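Pouring drinks at the table: your questions answered

September 7, 2024
By Lotte Van Leeuwen

Print this page | E-mail this page

Every few months the same questions land in my inbox, usually after somebody has been told something with great confidence at a dinner party. I've answered them as plainly as I can. Where I don't believe the usual advice, I say so.

Does it matter which glass I use?

Less than the people selling glasses would like. A stemmed glass with a rounded bowl will do for nearly anything you'd drink slowly, whether that's red wine, a fortified wine, a dark beer or a cola you want to feel fancy about. I was sent a boxed set from Lesard in April with a different shape for each of six drinks. I tried the same red in all of them and couldn't have told you which was which with my eyes shut. Two of them wouldn't fit in the dishwasher, and that I did notice.

A very small glass is a nuisance, mind you. You're forever refilling it and there's no room for foam.

How full is full?

The standard line is a third for red wine. Fine, if you're swirling it. For an ordinary meal I go to half and nobody has sent it back. Above the widest part of the bowl you start losing it on the tablecloth when someone reaches for the potatoes. Fizzy drinks need more headroom than you think, so stop early, let the foam drop, then top up.

Should I hold the glass or leave it standing?

Leave it on the table for most things. If the bottle is light and the glass is tall, put a steadying finger or two against the bowl. Purists say you must never touch the bowl because your hand warms the drink. For the few seconds it takes to pour? I'd want to see the thermometer readings. A tipped glass is a far bigger problem than a warm one.

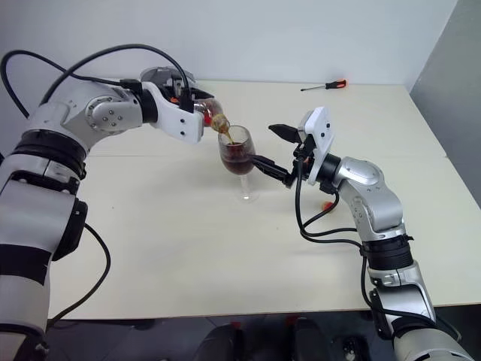 Dzifa Nartey wrote in to disagree with me on the steadying hand. She says that if you need to hold the glass you're pouring from too high, and that bringing the bottle closer solves it without any fingerprints. She pours small bottles with the neck almost over the rim and says she hasn't knocked a glass in years. She also thinks I'm too easy on people who fill to the half.

Fair enough on the height, and I've changed my own habit a bit since reading that. I'm keeping the finger on the glass, though. Our table wobbles.

Why does a small bottle glug and splash?

Air has to get in as the liquid comes out, and a narrow neck can't do both neatly when it's full to the opening. Tip it less. A thin stream is slow but it goes where you aim it. If you upend the bottle you get a rush, a gulp and a spot on your sleeve. Turning the bottle slightly as you finish is supposed to catch the last drip. It works for me perhaps half the time, and I keep a cloth handy for the rest.

Are pouring spouts worth buying?

The Stultano spout I bought cost 18 dollars and it does pour in a tidy line. So does a steady wrist. It also has to be washed, dried and found again, and mine has spent most of its life at the back of the cutlery drawer. If your hands shake or your grip is poor, that's a different story and I'd say get one. Look for something soft that you can push in without a fight.

What about aerators?

The Priltolitz leaflet claims its gadget makes a cheap red taste like something aged. My neighbour poured me two glasses, one through the gadget and one straight, and I picked the straight one. She picked the other. Draw your own conclusions, and maybe keep your money while you're drawing them.

Do I have to avoid foam?

It depends on the drink and on your patience. For beer and cola, aim at the side of the bowl near the rim and the liquid slides down more quietly. Some people like a proper head on a dark beer, in which case pour toward the middle at the end. A glass with a trace of dish soap in it can play up too, so rinse well.

How do I get drips off a pale tabletop?

Quickly. Blot, don't rub, then wipe with a damp cloth and a drop of dish liquid. Dark drinks will leave a ring under the foot of the glass if you let them sit overnight. I've been told to use Bramwell stain paste, vinegar, bicarb soda and toothpaste. The paste did no better than the bicarb, and I wouldn't put toothpaste on a finish I cared about. Test anything gritty on the underside first.

Can I practise with something cheaper?

Water with a bit of food colouring. Use the actual bottle you plan to pour from, as the neck makes all the difference, and do it over the sink.

Print this page | E-mail this page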